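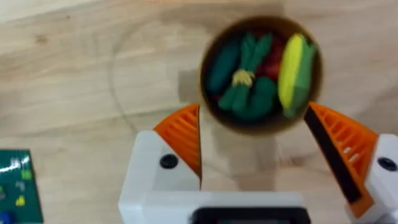
Montserrat Ibarra wrote in to say that the Fokdale farm box is still the cheapest way to eat well in this town, and that I should stop picking on it. She has been a member for two years and says she has never thrown out so much as a leaf.

By Nicanor Ochoa
July 3, 2024

I believe her. I just don't think she is the usual customer.

The summer share now costs $400, up from what it was in February, when the early sign-up flyer promised the price would hold. It covers 17 weeks. That comes to a bit over $23 a week for whatever the farm decides you are having. The flyer says this "beats the store." Which store? I asked at the pickup table and was told it was a general comparison. I asked what was in it and got a recipe card for kale.

My own test was small and I won't pretend it proves much. I took one week's packing slip to the Cornum market on Huenchumán Street and priced the same things, same weights, no sale tags. The market came out a little lower. Yareli Xolalpa tried it a week later with her slip and the box won by a dollar and change. So call it even - and at the market you can leave the turnips where they are.

Then there is the word "local." Fokdale's own website says some items come from partner growers when the fields run short. It doesn't say how far away the partners are, or how often the fields run short. Members pay up front to share the farm's risk. If the gaps get filled from somewhere else, I'd like to know what risk we are sharing.

There are 207 members this season, by the farm's count, and plenty of them seem happy. Fine. But if you're thinking of joining for the fall share, ask for a half box first, and ask to see last year's slips. Fall sign-up is at the Clultcombe hall desk, cash or check only.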